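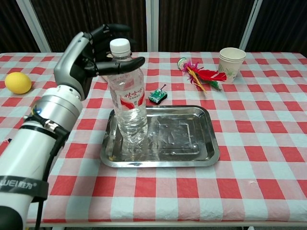 홈 | 글 목록 | 방명록 | 이웃 추가

카테고리: 로봇 일지 / 원격조종

2/1/22

원격조종 장갑을 끼고 처음 한 시간은 그냥 웃기기만 했어요. 제가 검지를 까딱하면 저쪽 손가락도 까딱, 엄지를 세우면 저쪽도 엄지를 세우고. 옆에서 호아 씨(Hòa Kiều, 우리 팀에서 조종을 제일 잘해요)가 "장난 그만하고 생수병부터 잡아보세요" 할 때까지 혼자 가위바위보를 하고 있었거든요. 참고로 가위가 제일 안 됩니다. 약지가 자꾸 따라 올라와요 ㅎㅎ

지난 글에 댓글로 "로봇한테 일을 가르친다는 게 코딩을 한다는 말이냐"고 물어보신 분이 계셨는데, 적어도 제가 맡은 부분은 코딩이랑 거리가 멀어요. 제가 로봇 손을 빌려서 같은 일을 하고 또 하고, 그걸 전부 기록해 둡니다. 잘된 것만 골라서 학습에 넣고요. 이번 과제 이름은 우리끼리 '잔더(Zander)'라고 부르는데 왜 잔더인지는 저도 몰라요. 제가 들어왔을 때 이미 잔더였어요.

과제 자체는 별거 없어요. 물병을 잡는다, 스테인리스 쟁반 위에 세운다, 손을 뗀다. 끝! 글로 쓰면 한 줄인데 이걸 300번 해야 합니다. 실패한 건 빼고요. 처음에 저는 하루면 되겠네 했다가 첫날 저녁에 기록표를 보고 조용히 가방을 쌌습니다...

제일 헷갈렸던 건 어디를 잡느냐였어요. 사람은 보통 병 가운데를 잡잖아요? 근데 가운데는 라벨이 있고, 제가 힘 조절을 못 하면 병이 푹 눌려요. 아래쪽은 굴곡이 있어서 손가락이 닿는 자리가 매번 달라지고요. 그래서 정한 게 뚜껑 바로 밑, 목 부분입니다. 엄지를 앞쪽으로 가로질러 대고 나머지 손가락은 뒤로 감는 식이에요. 처음엔 영 어색했는데 (집에서 물 마실 때 그렇게 잡아보세요, 진짜 이상해요) 며칠 지나니까 저도 모르게 편의점에서 그렇게 병을 꺼내고 있더라고요.

물을 얼마나 채우느냐도 한참 얘기했어요. 가벼운 병은 손가락이 살짝만 스쳐도 넘어가고, 거의 꽉 찬 병은 그나마 얌전히 서 있어요. 대신 들고 옮길 때 묵직해서 손목 쪽이 늦게 따라오는 느낌이 납니다. 저는 꽉 찬 쪽이 좋아요. 호아 씨는 반쯤 빈 게 연습이 된다고 하는데 그건 호아 씨가 잘하니까 하는 말이고요.

쟁반은 의외의 복병이었어요. 테두리가 위로 올라와 있어서, 병을 낮게 밀고 들어가면 바닥이 턱에 걸려 기우뚱합니다. 높이 들었다가 천천히 내려야 해요. 내려놓을 때 '톡' 하고 닿는 느낌이 장갑으로는 거의 안 와서 저는 소리로 판단해요. 그래서 제 차례에는 음악 금지! 고델리버(Godelieve Prins)가 맨날 틀어놓는 라디오도 금지입니다. 미안해요 고델리버.

그리고 쟁반이 번쩍번쩍하잖아요. 조명이 비치면 제 눈으로도 병 바닥이 쟁반에 닿았는지 떠 있는지 구분이 안 될 때가 있어요. 처음엔 물자국 하나만 있어도 닦고 또 닦았는데 지금은 그냥 둡니다. 실제 부엌에 있는 쟁반이 그렇게 깨끗할 리가 없으니까요 (우리 집 쟁반 보시면 깜짝 놀라실 듯).

테이블보도 같은 얘기예요. 빨간 체크무늬를 깔자고 한 건 고델리버였는데 저는 눈 아프다고 반대했거든요. 졌습니다. 쟁반 뒤에는 초록색 장난감 탱크도 있고, 깃털 달린 제기 비슷한 것도 있고, 종이컵 쌓은 것도 있고, 왼쪽 끝에는 레몬 모양 노란 공도 있어요. 깨끗한 책상에서만 배우면 나중에 물건 하나만 더 있어도 헤매기 쉬워서 이렇게 늘어놓고 합니다. 탱크는 제가 제일 좋아하는 물건이에요. 포신이 가늘어서 병 옮기다 건드릴까 봐 매번 조마조마하긴 하지만요.

중간에 크게 한 번 막힌 적이 있어요. 11월에 모아둔 걸 다시 보니까 제가 손을 떼는 순간마다 엄지를 너무 빨리 펴는 거예요. 엄지가 먼저 빠지면 뒤에 감고 있던 손가락들이 병을 앞으로 당겨버립니다. 사람 손이면 그냥 알아서 맞추는데 로봇 손은 제가 보낸 그대로 해요. 그러니까 제 나쁜 버릇을 그대로 배우고 있었던 거죠. 바우타사르(Baltasar Tapia)한테 영상을 보여줬더니 한참 보다가 "이거 너 커피잔 놓을 때랑 똑같은데?" 하더라고요. 아 그래서 내가 맨날 커피를 쏟는구나...

결국 그때 기록은 꽤 많이 버렸고, 지금은 이렇게 해요. 병이 서면 2초 가만히 있기. 뒤쪽 손가락부터 조금 풀기. 그다음 엄지. 마지막으로 손 전체를 위로 말고 옆으로 빼기. 위로 바로 빼면 손가락이 뚜껑에 걸립니다. 뚜껑 걸려서 병이 쟁반 밖으로 날아간 날도 있는데 그 얘기는 생략할게요.

혹시 비슷한 일을 시작하시는 분이 있다면, 쉬는 시간은 꼭 정해두세요. 저는 3세트 하고 나면 무조건 장갑을 벗어요. 팔이 아픈 것도 있지만 지치면 동작이 대충대충이 되는데, 그 대충이 다 기록에 남거든요. 손목 스트레칭도 하시고요. 장갑 안에 얇은 면장갑을 하나 더 끼면 땀도 덜 차고 좋아요.

다음 주부터는 종이컵으로 넘어간대요. 겹쳐진 컵에서 맨 위에 하나만 빼는 건데, 저는 맨손으로도 가끔 두 개씩 딸려 나오는 사람이라 벌써 걱정입니다. 목표는 400번이라네요. 호아 씨는 벌써 집에서 종이컵으로 연습 중이라고 합니다 (반칙 아닌가요?). 컵 뽑는 요령 아시는 분 댓글 좀 부탁드려요!

태그: #원격조종 #로봇손 #로봇학습 #생수병 #잔더

공감 14 · 댓글 3 · 공유하기

이전글 | 다음글 | 목록으로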